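Speaker notes – Colour in the Home Kitchen: A Short History and Some Practical Guidance
Prepared for the Nusora Adult Learning Programme, 27 slides, 40 minutes with questions

Please read the notes for slides 1 to 4 before the session. The speaker is asked to keep to the order given, as the handout follows it.

## Slides 1–4: Welcome and scope

Good evening, and thank you for joining the Nusora programme. Tonight's talk deals with the colouring of food at home and in small bakeries. It does not cover factory production, and it does not give dietary advice. Anyone with an allergy or a medical concern should speak to a pharmacist or doctor.

Questions will be taken at two points, after slide 12 and at the close. Please use the microphone for both.

## Slides 5–9: Before the bottle

Cooks coloured their food long before colour was sold for the purpose. Saffron gave yellow, spinach and parsley gave green, and beetroot gave a red that tends to fade towards brown in the oven. Cochineal, made from dried insects, gave a stronger and more lasting red. It is still in use and appears on European labels as E120.

*Pause on slide 7.* Ask the audience which of these they have used. Turmeric is the usual answer. Allow two minutes at most.

Many of these materials brought their own taste. Saffron in a small amount is pleasant in a bun, but spinach juice in a sweet icing needs care. The cook had to settle colour and flavour together.

In the nineteenth century, dyes made from coal tar came into wide use. They were cheap, strong and almost without taste. Some were harmful, and the rules that followed in many countries grew out of that experience. The speaker should not go into the detail of individual laws unless asked.

## Slides 10–12: What is sold today

Products for the home fall into three main groups: liquids, gels and powders. Liquids are the easiest to measure by the drop, and they mix quickly into thin batters and glazes. Gels are stronger and add very little water. Powders keep well and suit chocolate, which can seize if water reaches it.

Colours are often sold under names that suggest a fruit or a flower. The name describes the shade only, and a lemon yellow need not contain any lemon. Buyers should read the list of ingredients on the back.

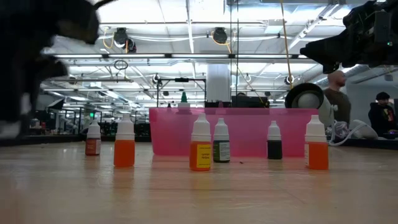 ## Slides 13–17: The Erkari survey

In August, the Erkari Baking Circle sent a short survey to its members on how they use colour at home. There were 498 replies. Nearly 800 forms had been sent out, and the Circle considers this a good return.

The main findings are as follows:

- Yellow was the colour most often bought, and blue the most often left unused.
- Most members added colour by eye and kept no written record.
- Matching a second batch to the first was the most common difficulty.

The Sidis and Saraç branches replied in the largest numbers, so the results may lean towards their habits. Please say this aloud when showing slide 16.

## Slides 18–24: Practical guidance

1. Add less than seems needed. Many shades deepen as an icing stands.
2. Mix the full amount in one bowl where a match is important.
3. Write down the number of drops and the weight of icing.
4. Judge the colour by daylight – kitchen bulbs make yellows look warmer.
5. Keep containers closed and upright, and follow the date on the label.

The handout has a blank table with 9 rows for members' own mixtures. Spare copies are on the side desk.

## Slides 25–27: Close

Thank the audience and the branches. Invite questions for ten minutes. Feedback forms should be left in the tray by the door, and the next talk, on sugar work, will be announced by post.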